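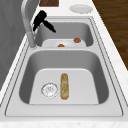 ## 2. Method

Greywater from household kitchens in Metitz was tested for reuse on garden beds. Samples were taken at 22 households in October, before and after a sand filter supplied by Vendex. Each sample had a volume of 380 mL and was stored in a closed bottle at 4 °C until analysis. Turbidity, pH and fat content were measured.

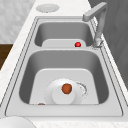 Dishwater with visible grease was sampled separately. It clogged the upper sand layer after 3 days, and the flow rate dropped below the value given in the Lekota manual. The layer was replaced and the run repeated.

## 3. Results

Turbidity fell in all filtered samples. The pH did not change within the accuracy of the meter. Fat content remained above the limit we had set for drip lines in 2 households, both of which used no strainer.
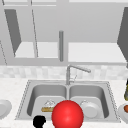

*Fig. 3: Double-basin sink, rendered view.*

Nitrogen was not measured, as the test kit arrived after the sampling period. The filtered water is suitable for surface watering only. Use on root vegetables was not examined.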